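**Folding bench – January, notes from the afternoon**

Started at 3 with the mixed bag from the Skov bin. Consolacion had already pulled out anything with zippers, so what was left was mostly shirts and a few pairs of jeans. Jeans are no trouble. In half, legs together, done, and they keep their shape when stacked.

Shirts are where the time goes. We agreed last week to stop pressing them first and see how far plain handling gets us. Order I'm using now:

1. Shake out, lay down, find the collar.
2. Collar away from you, buttons or print facing the table.
3. Pull the top corners out until the creases between them run flat.
4. Sleeves in, then sides, then hem up to the collar.

Step 3 matters most for T-shirts. If the shoulders are slack, the side folds wander and the stack leans. With polos the collar gets in the way before you reach step 3 at all. It flips under itself and the placket twists along with it.

Blue shirts, one T-shirt and one polo:

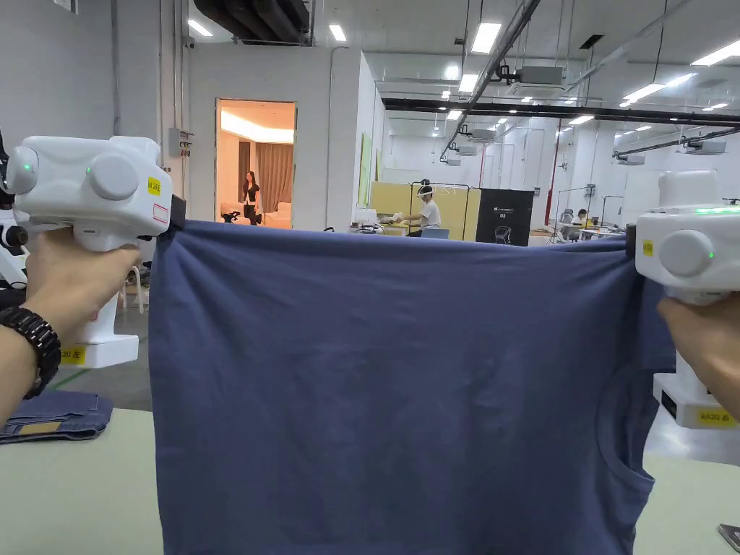
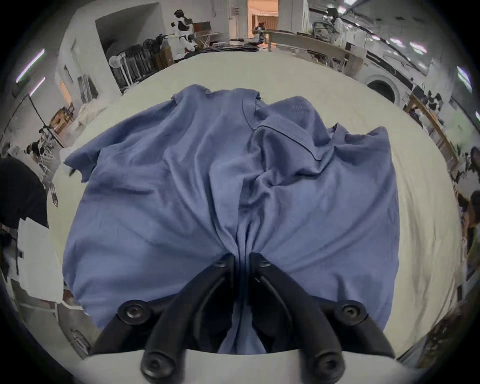 Védís wants the polos opened from the collar every time, placket straightened before anyone touches the sleeves. I've been going for the hem first and working up. Her way takes longer at the start, but I redo fewer of them. Switching to hers from tomorrow unless Consolacion objects.

Other things:

- The Grileta sheet still says "fold to 24" without a unit. I'm reading it as centimeters wide. Someone please fix the sheet.
- Running total in the log is 1,544 folds. The Harnow shirts are in that number and should probably be kept separate, as they came to us pre-folded and had the creases already set.
- Knit hems curl when left flat overnight. Put shirts away on the shelf at the end of the day.
- Skirano bag not opened yet. Label says kids' sizes, so the width above won't work for those.

Stopped at 5:30 with the Skov bin not quite finished – mostly long sleeves left, plus one thing that may be a pajama top. Asked Védís whether it counts as a shirt. She says yes.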